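3 min read

April 2024 | By Nesma Bennani

Stetcombe shop says one drawer will fix your dresser top

STETCOMBE – Furniture seller Daltar has started a tidying service built on a simple promise: move the small stuff off your vanity table and into the drawer, and it will stay there. The price is $220 a visit. Whether anybody needs to pay that to open a drawer is another matter.

The visits last up to 3 hours and cover one piece of bedroom furniture. Owner Dirk Fuchs says most people keep far too much on top and leave the drawer half used.

"They see the mirror, they put things under it," Fuchs said. "The drawer gets forgotten."

He says some 36 customers have signed up since October. He would not say how many came back to the old habit a month later, and Daltar has not checked.

Socorro Ticona, who paid for a visit, is not convinced. Her perfume and a vase went on the back shelf, and a small brown bottle went in the drawer.
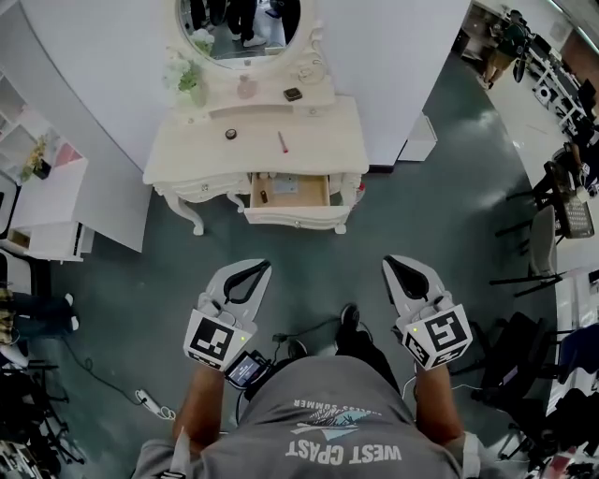 "It looked lovely for a week," she said. "Then I was late for work and everything was out again."

Carved white tables with a single center drawer are popular in town, and that drawer is shallow. Tall bottles have to lie down or stay out. Fuchs concedes the point but says a divider tray helps. Daltar sells the tray separately.

Bookings for the next round are open at the store.

Related
Kabbaj closes its mattress outlet
Are flat-pack mirrors getting worse?
Shu-fen Wei on repainting old cabinets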